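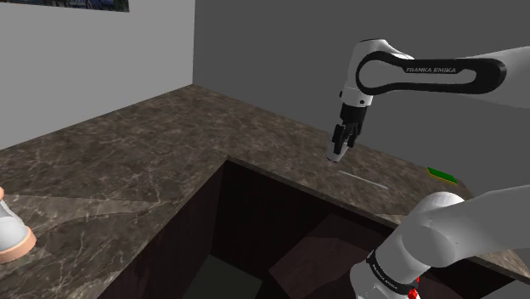 Bralport共享工坊发布家用厨房机械臂自建项目Kavby第一阶段成果

六月，Bralport共享工坊公布Kavby项目的第一阶段成果。项目由工坊成员利用业余时间完成，目标是让普通住户能够在自家厨房或合租工作间里，自己规划并搭建一套台面整理用的机械臂。第一阶段的工作全部在仿真环境中进行，内容包括台面布局、底座位置和抓取动作三个部分。

项目负责人Rawiri Sutcliffe介绍，小组一共五人，每周在工坊碰头一次，其余时间各自在家里的电脑上工作。虚拟厨房采用深色大理石纹台面，机械臂为Franka Emika，末端装夹爪。台面上放的都是家里常见的东西，例如一块绿色海绵、一只鞋。

“在家里装机械臂，最贵的错误是底座装错位置。”Sutcliffe说，“台面打了孔就补不回去，所以我们先在电脑里把位置定下来，再去买木料和螺丝。”

关于底座

小组先后比较了130种底座位置与朝向的组合，其中110种因为够不到台面远端，或者连杆会碰到墙面和柜体而被排除。余下的方案再按取放路线的长短排序。目前采用的做法是把机械臂装在独立的立柱底座上，与台面分开，台面本身不需要开孔。租房住户退租时，可以把底座整体搬走。

立柱的图纸已经画好，按工坊现有的台锯和钻床就能加工。底部预留了配重的位置，住户也可以改用膨胀螺栓固定在地面上。

关于抓取

抓取练习从杯子开始。杯子口沿较薄，夹爪合拢的位置偏高或偏低都会影响后面的放置动作，因此小组把抓取高度、合拢速度和提起速度分别记录，每次只改一个参数。细长的物件另建一组任务，难点在于它们贴着台面，手指下探的余量很小。 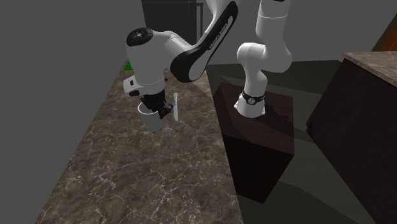 没有编程经验的人能参加这个项目吗？

参加者只需要会用电脑安装软件。工坊提供一份61页的中文搭建手册，前半部分讲量尺寸和画台面，后半部分讲任务设置，写代码的部分附有现成脚本，改几个数字即可运行。遇到问题可以在每周碰头时带着电脑过来。

手册与文件

手册、立柱图纸和场景文件随第一阶段成果一并公开，个人和非营利工坊可以免费使用和修改。场景文件中的台面长度、墙面位置和柜体高度都可以单独调整，住户量好自家厨房的尺寸后填入即可。手册由Enache工作室排版，纸质版放在工坊前台，可供借阅。

下一步安排

第二阶段将转入实物搭建。工坊会先做一根立柱和一段试验台面，安装在木工区旁边的隔间内，由Reltier公司提供急停开关和防护围栏。在完成空载运行检查之前，隔间不对访客开放。实物阶段的测试记录会沿用仿真阶段的表格，方便对照两边的差别。

工坊提醒自行搭建的住户，仿真中可行的动作不能直接照搬到实物上。首次通电应当降低速度，急停开关放在手边，儿童和宠物不得进入机械臂的活动范围。

关于Bralport共享工坊

Bralport共享工坊设有木工区、电子区和金工区，面向附近居民开放，会员可使用全部公共设备。工坊每晚七点至十点有值班人员。有关Kavby项目的采访和参观事宜，请在值班时间到前台登记，由Rawiri Sutcliffe回复。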